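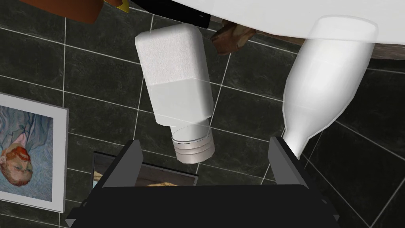

Jomar Padilla

Setting Up the Tidy-Up Task in the Simulator

These are the steps our student club uses to get a new member from a fresh install to a first complete run. The task is the bathroom counter from the Drendent challenge: the arm has to reach a bottle, grip it and set it down somewhere else. You need a laptop with the club build of Clellari and a free afternoon.

1. Load the room. Open Clellari, choose the counter room and set the seed to 1444. Everyone in the club starts on this seed so we can compare runs.

2. Open the wrist view. Set the playback rate to 20 frames per second. A higher rate fills the disk and doesn't help the replay.

3. Line up before you go down. Stop above the bottles with the fingers open and check which neck is nearer to each finger. Beginners tend to drive straight in and clip the second bottle.

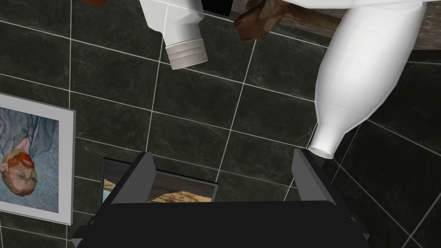 Wrist view, fingers open and nothing held. The larger bottle's mouth is close to the right finger.

4. Turn the wrist in small steps. Use 8 degrees per key press. If a finger is going to touch the other bottle, back off and come in from the opposite side — dragging the arm sideways will usually knock something over.

5. Learn what the floor looks like. When the wrist swings away from the counter you lose every object you were using as a guide, and it is easy to get turned around. Find the mat and the corner of the room first.

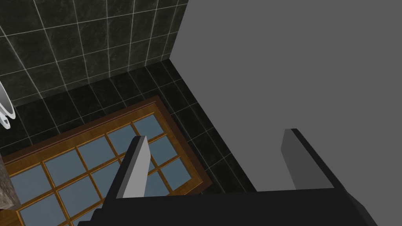

Then bring the wrist back slowly until the counter returns. If you are still lost, press Home and start again from step 3. Don't save a run that has a Home press in it.

6. Switch to the wide view before the second arm moves. The wrist view won't tell you where the other gripper is.

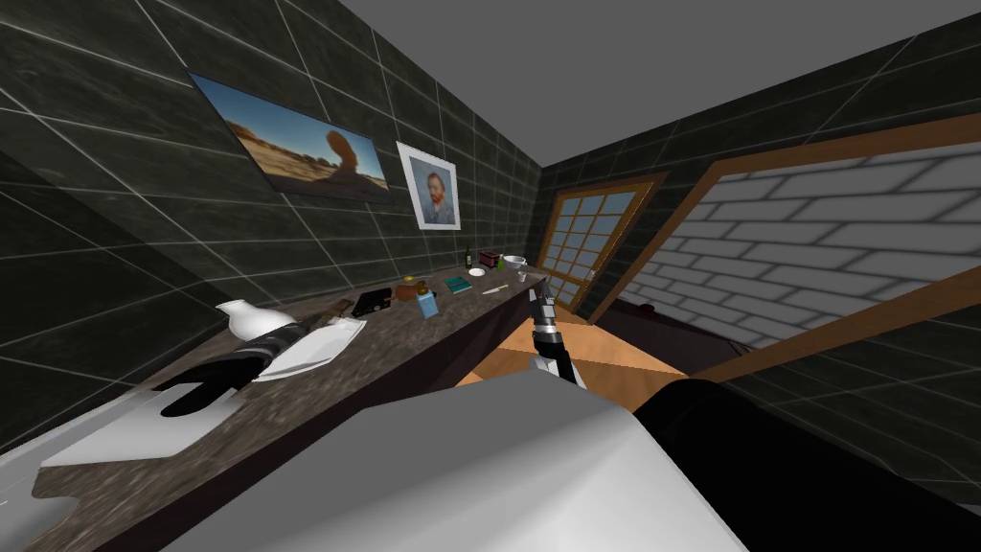 Keep the two arms well apart along the counter, and move one at a time until you have 14 clean runs saved. After that you can try both together.

7. Save and name the run. Use your initials, the seed and the run number, then copy the file to the Quezada folder. Put failed runs in the Batel folder with a line on what went wrong.

Last updated 07/04/2026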